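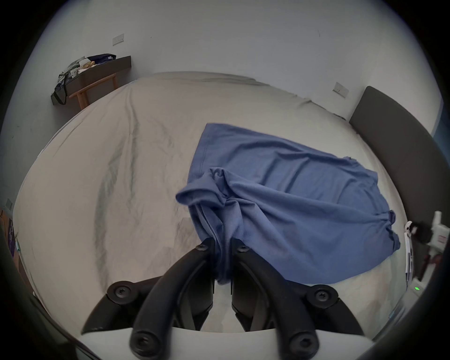
Support wrote: Have you tried pulling the sheet down under the mattress on the wall side first, before doing the headboard side? Most of the slack complaints we get on the Zetano fitted sheet come from starting at the wrong end.

Ticket 168
Product: Zetano fitted sheet, beige
Bed: Okon, upholstered headboard
Ordered from: Jaber, Druramstead store
Opened: September 2026
Status: open

Yes, I tried that. Same result. The sheet goes on and all the corners reach, but the top never pulls flat. I fold the laundry on this bed, so I notice it every time I lay a shirt down and try to smooth it out. The shirt ends up with the same creases as the sheet.
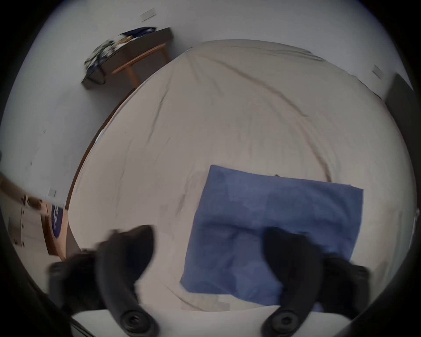

Wrinkles across the top, wood edge of the bed at left.

What I have done so far:

Washed it two times, cold, no softener. No change.

Dried it on low for around 40 minutes and put it on while it was still warm. It looked better that evening and was back to normal by morning.

Turned it a half turn in case I had the long side wrong. Two corners popped off, so I turned it back.

Checked the size on the packaging against the mattress. They match.

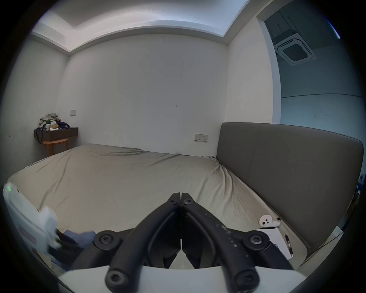 The old sheet, which I bought in June from the same store, did not do this. It was a thinner fabric and I no longer have it to compare. I can iron this one, but I don't want to iron a sheet every week.

Please let me know if there is a deeper or tighter version in the same color. An exchange is fine. If there isn't one, I would like to return it to Druramstead and need to know if they will take it after washing.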